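Visita a Wernance, taller y almacén de muebles en kit

Apuntes rápidos, escritos en el tren de vuelta y pasados a limpio a medias. Perdón por el desorden.

Cómo llegar

Desde Zamgate, autobús 46 hasta la última parada y luego andar. Cuesta arriba, claro. El polígono está mal señalizado, hay que buscar la nave de Etberg (pintura, letrero enorme) y girar justo detrás. Entrada pequeña, timbre, sala con sillas y una máquina de café que se traga las monedas. Llevad suelto de sobra.

Jornada de puertas abiertas de agosto, gratis, con inscripción previa. Dos turnos, mañana y tarde. Yo fui al de la mañana, a las 10. Mucho calor ya a esa hora y la nave con los portones abiertos, corriente de aire, gloria bendita.

El almacén de madera

Primera parada. Olor a resina nada más entrar, de los que se quedan en la camiseta todo el día. Tablones apilados con listones en medio para que respiren. Nos explicaron lo de la humedad: llega el camión, se mide, se deja reposar, se vuelve a medir. Si se tiene prisa aquí, luego la balda se alabea en casa del cliente y vuelve la reclamación. Un señor del grupo preguntó por el precio de la madera y ahí se nos fueron diez minutos. Interesante, pero diez minutos.

Trabajan sobre todo tablero claro, con la veta a la vista, barniz mate o nada. La serie que más venden es la Jardine, estantería baja y mesita, las dos van en caja plana. Todo se junta con espigas y cola, los tornillos solo en las traseras.

Corte y taladrado

Aquí tapones en los oídos, los dan ellos. Mucho ruido, poco que contar porque no se oía ni la mitad de la explicacion. Me quedé con esto: el taladro hace los agujeros de una pasada y la profundidad se comprueba cada cierto número de piezas con un calibre de los de toda la vida. Agujero corto, la espiga asoma y la junta no cierra. Agujero largo, se va la cola al fondo y no agarra. Parece una tontería y es media mesa.

El suelo, por cierto, limpísimo. Aspiración por todas partes. En mi casa con un taburete monto más polvo que ellos en una mañana.

Las espigas

Lo que más me gustó y lo que menos esperaba. Estaban fuera, sobre madera clara, de esa con aguas largas en la veta, y destacaban un montón: rojizas, oscuras al lado de la base casi blanca. Estriadas a lo largo, con la punta redondeada. Las estrías son para que la cola se reparta y salga el aire, si la espiga es lisa hace de émbolo y puede rajar la pieza. Llevo años montando muebles y ni idea, yo pensaba que era adorno.

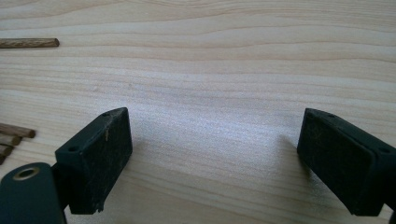

Montaje de prueba

De cada lote se monta un mueble entero, en seco, sin cola. Si algo va duro se para el lote. Nos dejaron probar con una mesita, por parejas. Consejos que apunté, por si sirven:

Presentar todas las espigas con la mano antes de coger el mazo.
Poca cola, en el agujero y no en la espiga.
Mazo de goma, golpes cortos, alternando lados.
Trapo húmedo a mano para lo que rebose, que luego el barniz no tapa la mancha.

La nuestra quedó coja. La de al lado también, así que bueno.

Embalaje

Sección corta del recorrido, íbamos ya con retraso. Cajas planas, cantoneras de cartón, la bolsita de herrajes se pesa antes de meterla y así saben si falta alguna pieza. Buen sistema. La hoja de instrucciones la han rehecho hace poco, dibujos más grandes y menos flechas. Pregunté si se pueden pedir espigas sueltas y sí, en la tienda de la entrada, bolsa de 100. Me llevé una. En las ferreterías de mi barrio solo las hay de haya pálida y del grosor que no es.

La tienda

Pequeña, al final, se pasa sí o sí para salir. Restos de serie con buen descuento, baldas con algún golpe, recortes al peso. Estantería Jardine de segunda por 266 euros, me lo pensé mucho y al final no, a ver cómo la subía yo al autobús. Se puede pedir envío pero tarda.

Datos prácticos

Duración: dos horas largas, contando la tienda.
Zapato cerrado obligatorio, a una chica con sandalias le dejaron unos zuecos de seguridad enormes.
Baños solo en la entrada.
Niños, a partir de diez años y con adulto.
Para comer, nada en el polígono. Bocadillo de casa o volver a Zamgate, al lado de la estación hay menú.
Fotos permitidas menos en la zona de corte.

¿Repetiría? Sí, en el turno de tarde, que según me dijeron va menos gente y dejan trastear más rato en el montaje. Si alguien ha ido a la visita de Etberg que me cuente, tienen tambien jornada abierta pero no encuentro las fechas por ningun lado.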